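Clisbridge Tenants Association
Minutes, November 2, 2023
Community room, Risudgate building

Started late, door was locked. Quorum ok. September minutes approved, one fix - the bike room fee is per household, not per bike.

1. Laundry room
Two dryers still down. Groltska came out, ordered parts, no date given. Members want a credit on the card system for lost coins. Office to ask agian. Lint traps - sign to go up.

2. Heat
Third floor cold at night, first floor too hot. Boiler contract with Iwasaki is up for renewal, office wants to stay with them. Long discussion. Agreed to ask for a second quote before anything is signed. Anyone with a cold unit please write down temps morning and evening and send them in.

3. Floors
Plank flooring in gray and brown tones is what management proposes for the units next on the list. Mixed views. Some like the color, some worried about noise for people downstairs. Ask what goes underneath. Carpet stays in the halls for now.

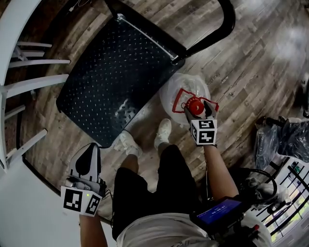
4. Parking
Visitor spots being used overnight again. Warnings first, then towing. Motion to raise the replacement tag fee to $50, passed, 3 against.

5. Trash and recycling
Boxes must be flattened. Pickup moves to the back gate once the new bins come. No mattresses!! Call the office, they will arrange it.

6. Other
Holiday lights ok on balconies, not on the stair rails. Request for a bench by the mailboxes - tabled. Around 3 hours is too long for a meeting, next time we keep each item short.

Next meeting date to be posted in the lobby. Adjourned.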